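Onni Rautiainen
August 9, 2019

Thread on re-covering the work table in the back room, for the people who asked what fabric I went with and how I stuck it down.

The old top was bare board with 18 years of glue drips on it. Fine for hammering, bad for anything with a finish you care about. I fix lamps and small radios and I was tired of putting a folded towel under everything.

I looked at green felt first. It pills, and little screws vanish into it. Then rubber matting, which smelled up the whole room for most of May and went back to the store in Clelbridge.

What I ended up with is a gray upholstery cloth from Huttunen. The roll end was marked 3853, no color name. I bought more than I needed and the rest is in the closet.

Flecked gray was the right pick for me. Black screws show up on it, brass shows up on it, and dust doesn't shout at you. Solid gray would have looked dirty in a week.

Method: sand the top flat, vacuum, wipe down, leave it overnight. Thin layer of padding, no more than you'd put under a tablecloth. Then the cloth, pulled from the middle out, stapled underneath.

Do the long sides first. Put in one staple at the center of each, then work toward the corners, pulling the same amount every time. If you go all the way down one side before touching the other you get a ripple, and you will be pulling staples out with pliers. I pulled out some 80 of them.

Corners: cut the extra away on the underside, fold once, staple. I tried a double fold and it made a lump that kept the table from sitting tight against the wall.

The weave is tight enough that a cable slides across it without catching. My old towel grabbed every plug and dragged the whole job with it.
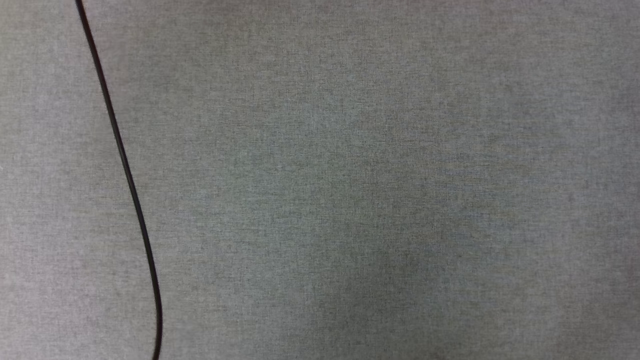
Euan Dow wrote back that cloth is a mistake on any table where you solder, and that he scorched his in the first month and went back to plain board.

Fair point. I keep a ceramic tile for soldering and the iron never leaves it. If you solder all day, listen to Euan and skip the fabric. I solder maybe twice a week.

Cleaning so far: lint roller, then a damp rag. For grease I tested the spray from Vusura on a scrap and it left a pale ring, so I won't be using that on the table. Dish soap and warm water left no mark on the same scrap.

The light in that room is uneven, one lamp and a small window, so the cloth looks like a different gray depending on where you stand. If you're matching it to a chair or a curtain, take a piece home before you buy.

Dagný Frandsen wanted to know if I glued it. No. Staples only, so I can swap the cloth when it wears through. I'd guess 4 years, less where my elbows go.

Next job is the lamp. The current one clamps to the shelf and the arm sags — I tighten it, it sags again. Looking at a Trurota wall mount. Will post if it's any good.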